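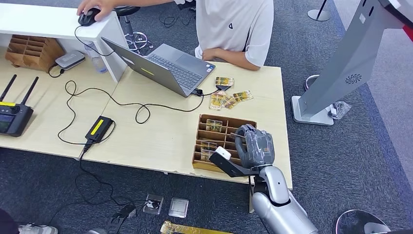 Issue 27 | September | Page 30

The slow business of putting things away

By Kusum Pathak

My grandmother sorted buttons. She had a biscuit tin of them and a tray with little wells, and on wet afternoons she would tip out the lot and have the whole tin in its proper places before the kettle boiled. I thought of her a good deal in Clandton this month, where I spent the best part of a day watching machines try to do very much the same job.

The occasion was the Mousavi show, three halls of robots that promise to take over the work we would all like to be rid of. Folding, stacking, wiping, sorting. The brochure said that the home helper was "within reach". I have been coming to events like this for eight years and it has been within reach at every one of them.

The task that held me longest was a small one. Take a clear card with a gold pattern printed on it and stand it up in a cardboard box divided into little compartments. Three cards were upright in their slots when I took my notes, and four more lay scattered on the desk by the laptop. The robot's hand, dark grey under a see-through grey covering, had its fingers curled over the edge of the box. Someone in a white T-shirt stood at the other side of the desk with one hand on a computer mouse.

Anyone who has ever picked a bus ticket off a polished table knows why this is hard. You don't grip it. You slide it to the edge, or press one corner and get a nail under the other, and you do it while talking about something else. A clear card is worse again, being partly invisible. Cameras like things with firm outlines and dull surfaces, and most of what we own is shiny, floppy or see-through. Look in your own kitchen drawer.

So I don't sneer at the card job. It is a fair test, fairer than the dancing in the next hall. What I object to is the sum that people do straight afterwards. A hand can put a card in a slot, therefore it can load a dishwasher, therefore it can look after your mother. Every "therefore" in that sentence is years of work, and the sales teams say it in one breath.

Consider how much help the robot gets. The box is where it is meant to be. The desk has been set at a height that suits the arm. There is a laptop, a remote controller with a pair of aerials, a power brick, and enough black cable to trip a horse. I have nothing against cable, but I would like to know where it goes in a two-bedroom flat, and who kneels down to find the loose plug.

A man on the Flusteck stand, who sells shop-floor arms and has no interest in my kitchen, was refreshingly blunt about it. His customers want the same part moved from the same tray to the same belt, all shift long. "If they change the tray, they ring me," he said. I asked what he would charge to have one of his machines clear up after a children's party. He laughed for quite a while and then offered me a pen.

Shops and factories can be bent to suit the machine. You paint lines on the floor, you buy one size of box, you tell the staff to stay behind the yellow tape. Homes don't bend like that. Mine has a cat, a rug with a curled corner and a cupboard that only opens if you lift it. I would not expect a stranger to manage that cupboard on the first day, but I would expect it by the second, and a stranger would not need the door taken to a laboratory.

Then there is the matter of how often. The people from Drakach told me, with some pride, that their tidying machine gets a cup to the shelf 27 times out of 30. It sounds splendid until you put it the other way. Out of 100 cups, that is ten that go somewhere else, and I own the floor they go to. A dishwasher that broke one plate in ten would be back in the van by the weekend.

I asked them what happens when it misses. "Somebody steps in," the young woman said. I asked who the somebody would be at my house, and she said that they were looking at that.

None of this means it can't be done. The hands are better than they were. I remember the steel pincers of a few years back, which could hold a tennis ball and very little else, and I would not have trusted them near anything made of card. A set of fingers that can get in among small compartments is progress, and the people doing it are clever and look badly short of sleep. Were I running a warehouse full of small, stiff, identical things, I would be asking for prices.

But I am running a house. On the train home I emptied my handbag to find my ticket, and it took me around eight seconds to put everything back: receipts, a comb, two loose mints, the Flusteck man's pen. I'd pay good money to see any machine in Clandton try it.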